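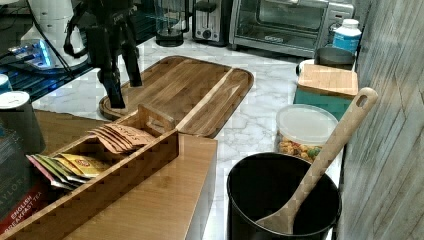
Chapter 2: Storing Dry Goods at the Counter

Course Units > Household Skills > Kitchen and Pantry

By Hortensia Chávez and Gilles Maillard
23 Feb 2023

Tea is one of the easiest dry goods to keep and one of the easiest to spoil. It takes up damp and smells from whatever is near it, and light fades its flavour. A household that buys several kinds will also find that the boxes soon fill a shelf.

In this chapter we look at a small tea station: a wooden organizer with open compartments, a carton of English breakfast tea, and a canister with a white lid, all kept on a marble worktop. Packets stand on end in the organizer, so that one can be taken out without disturbing the rest. Brown paper envelopes have a compartment to themselves and the coloured packets have another.

An open organizer suits individually wrapped bags that will be used within a few weeks. Loose tea and unwrapped bags need a container with a close-fitting lid. Cartons may be kept until empty, provided the inner bag is folded down after each use.

The position of the station matters as well. Keep it clear of the kettle and the hob. Where it shares the worktop with a chopping board, move one or the other before cutting anything. A board with a juice groove holds back a fair amount of liquid, but paper packets standing beside it can still be splashed.

By the end of the chapter you should be able to sort a mixed supply of tea, choose a container for each kind and write a date label. Exercise 13, on page 23, was prepared by Fengying Bai and can be done in pairs.

2.1 Sorting before you store

Take everything out first. Wipe the compartments with a dry cloth and put any torn packets to one side.

We use cookies to remember your place in the chapter. Accept | Manage settings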